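Kári Thoroddsen
28th January

Gave up buying coffee out at the start of the year. A few notes on what changed, for anyone thinking of doing the same.

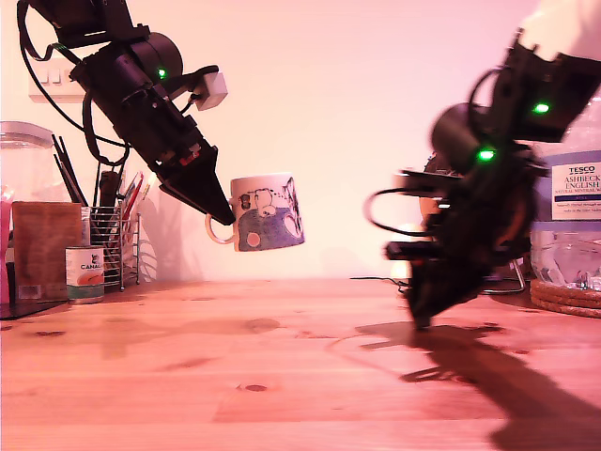 I was spending nearly 144 dollars a month at Drakuner, mostly on the way to work. I never added it up until the bank app did it for me.

Beans now come from Rostami, the medium roast. One bag is 15 dollars and lasts me two weeks if I don't have people over.

Grinder is a secondhand hand-crank one. Takes a while in the morning – I do it while the toast is in.

My ratio is 300 grams of water to 18 of coffee. Tried less coffee and it tasted like tea.

Kettle off the boil for 30 seconds, then pour. Slow pour at first, then the rest in one go.

What I miss is the walk. I used to get ten minutes outside before sitting down, so now I go around the block anyway, without the cup.

Still go to Drakuner with my sister when she's in town. Not counting that.

Will post the numbers again in March. If anyone has a decaf they like, send me the name – the one I tried was pretty flat.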